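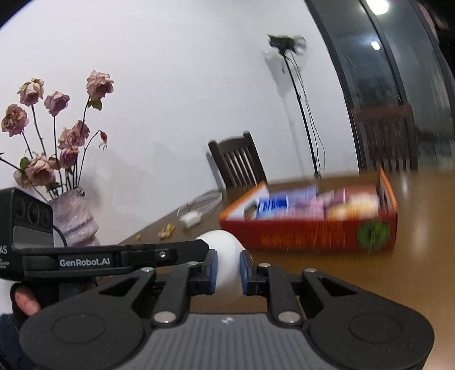 How often should I clean the Nirell pet water fountain?
Rinse the bowl every 3 days and change the filter once a month. In June and other warm months, rinse it daily.

Nirell Pet Fountain by Gokirov
Holds 42 ounces. For cats and small dogs. Pump, bowl and 3 filters included. Top rack dishwasher safe, except the pump.

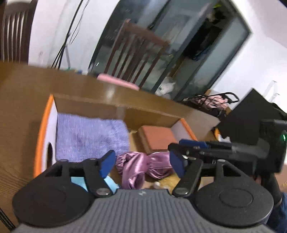 Ritva Pesonen: My older cat ignored it for a week, then started drinking once I moved it away from her food.

Item 223. Replacement filters sold separately.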